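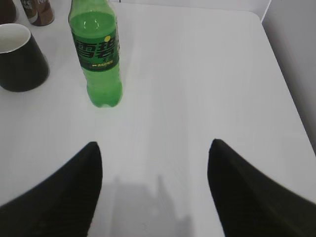
A green soft-drink bottle on a white tabletop.

Plerkden releases Ekerel 3, a fan control app that finally leaves your ears alone

I've been building PCs in my spare room for longer than I care to admit, and the thing that has always driven me up the wall is fans. You open a browser tab, the processor gets warm for a moment, and the whole case takes off like a hairdryer (then it stops, then it starts again). So I'm really chuffed to tell you that Ekerel 3, our fan control app for Windows desktops, is out today!

The big change is what we call slow curves. Most motherboards let you set a fan curve in the BIOS, but the fans chase every little jump in temperature. Ekerel 3 waits to see if the heat sticks around before it speeds anything up. You pick the delay yourself, anywhere from 2 to 19 seconds, and I keep mine near the top end because I like a quiet desk. If the chip gets properly hot, the delay is skipped and the fans go straight to full speed.

We've also redone the setup screen, which I'll admit was a bit of a maze before. The app now spins each fan up in turn so you can tell which one is which, and you can give them names. Graphics card fans can sit on the same curve as the case fans too, something people have been asking us for since the very first version.

Wattanapong, the small case maker, will be putting a copy in the box with its Prusmont mini tower from May. We've made a ready-made profile for that case, so if you buy one you can skip the fiddling and get on with your games.

Ekerel 3 is free for home use on two PCs. If you already have Ekerel 2, your old curves will carry over, though do save a copy first. Laptops aren't supported yet, and a few older motherboards only let us read fan speeds, so have a look at the list on our website before you install.

Review copies, screenshots and logos are available from the Plerkden press page.

ENDS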